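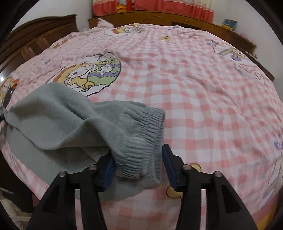
手持夹爪维护与调校工作进展报告(九月)

项目:Vondadel家用衣物整理数据采集
承担方:Gralbridge工作室
报送:Gultier基金项目组

各位好!这个月的工作几乎都围着手持夹爪转,进展比上次汇报时预想的快,很高兴能把细节写给大家看。按资助协议,本报告只谈设备的装配、保养和维修,采集数据本身的情况会在下一份报告里单独说明。

一、设备现状

目前在用的夹爪是平行开合式,黑色塑料手指,内侧贴蓝色带棱橡胶垫,上部连杆用银色圆头螺钉作转轴。上个季度我们一直被两个毛病困扰:一是夹软布料时左右两指受力不匀,布会往一边溜;二是用久了以后连杆发涩,松手时手指回不到全开的位置。两个问题本月都找到了原因,也都处理了。

受力不匀的根子在橡胶垫。旧垫是手工裁的,两片厚度有差别,贴的时候又没有基准,有一片偏低。单看每一片都挺好,合拢以后对着灯一看,下半截漏光。我们改用Morsy供应的整张带棱胶片,同一对垫子必须从同一张上相邻的位置裁下,再用一块自己打印的定位块顶着贴。换垫加校正,一次大约半个上午,其中大部分时间在等胶固化。胶没干透就拿去用的教训我们有过,垫子会慢慢往下滑,所以现在贴完一律放到第二天再上手。

发涩的问题更有意思。起初以为是螺钉拧得太紧,松了一点,当天确实顺了,可没几天手指又开始晃。后来把连杆整个拆开,发现转轴孔里卷着一圈细绒,颜色和我们常用的几件绒面衣物对得上。绒毛混着油,成了一层毡子一样的东西。清干净、改用干性润滑剂以后,螺钉按原来的力矩拧回去,开合非常利落,手感像刚装好的时候一样!

二、保养流程

新的保养办法从本月起执行,写成一页纸贴在工作台旁边:

每次使用前,空夹开合15次,听有没有摩擦声,看两指是否同时到位。
每次使用后,用软毛刷顺着垫子的棱刷掉线头,再用微潮的无绒布擦一遍,不用酒精。
每个星期四,检查转轴螺钉,清理连杆缝隙,补干性润滑剂。
累计使用满40小时,拆下连杆彻底清洗,换新橡胶垫,重新做对齐校正。

星期四这一项最初有同事觉得太勤,做了两轮之后没有人再提了。绒面、毛圈和针织类的衣物掉毛远比我们估计的多,隔一周不清,缝里就能挑出一小撮。

顺便提一句记录的事。以前的维修记录散在几个人的本子里,查一次更换日期要问一圈。现在每把夹爪有自己的编号和一张表,换垫、换螺钉、调力矩都写在上面,出了问题先翻表再动手。连杆发涩能查清楚,靠的就是把前后几次松紧螺钉的日期排在了一起。

三、在真实卧室里的检验

台架上调好了,还得到家里去试。我们选了卧室里最平常的活:从铺着床罩的床上夹起衣物。眼下用来检验的主要是绒面长裤,夹点选在裤脚的罗纹收口。收口有弹性,夹住以后布料会攒成褶,对垫子是很好的考验。两片垫子要是没对齐,褶子会从低的那一侧滑出去;对齐了,褶子就稳稳留在两指之间。比起用标准布条做拉力测试,这个办法快得多,拿到哪家都能做。

本月做了24次这样的检验,夹点全部在裤脚收口,动作都是夹住、提起、停一会儿、放下。其中有7次出现滑移,都发生在换新垫之前;换垫之后的各次没有再滑。样本不大,我们不想把话说满,但这个结果实在让人振奋。下个月会加上袜口、袖口和薄被单。

床罩也给我们上了一课。床罩本身会起皱,手指贴得太低,容易把床罩一起夹上来。为此我们把指尖边缘磨圆了一点,并在操作说明里加了一条:先从收口侧面进指,合到一半时略微上提,确认下面的布没有跟着动,再夹紧。

四、还没解决的事

回位弹簧的寿命心里没底。现有的一批来自同一个包装,手感差别却不小,我们正在逐个挑选配对,这终究不是长久办法。Morsy答应另送一批样品,到货后先上台架。

塑料手指根部有三角形镂空,减轻了重量,可镂空的尖角处也是应力集中的地方。目前没有断裂,也没有看到裂纹,我们仍打算在下一版打印件里把尖角改成圆角,同时留一套旧件继续用,好作对照。

镜头的清洁还没有写进流程。绒毛会飘到镜片上,现在是谁看见谁擦,下个月要定成使用前的固定步骤。

五、经费与下一步

本月支出集中在胶片、润滑剂和打印耗材,没有超出预算,也没有需要调整的科目。原先留给外送维修的那一笔暂时没有动用,我们希望能转作弹簧和备用连杆的采购,申请表随本报告一并提交。

下个月的安排:弹簧样品测试,圆角手指试装,检验衣物扩展到薄料,再把保养那一页纸改成带照片的版本,方便新同事照着做。项目组如果有人愿意来工作室看一次完整的拆洗,星期四上午最合适,工具和零件都摊在台上,随时可以上手试试。

Gralbridge工作室 设备组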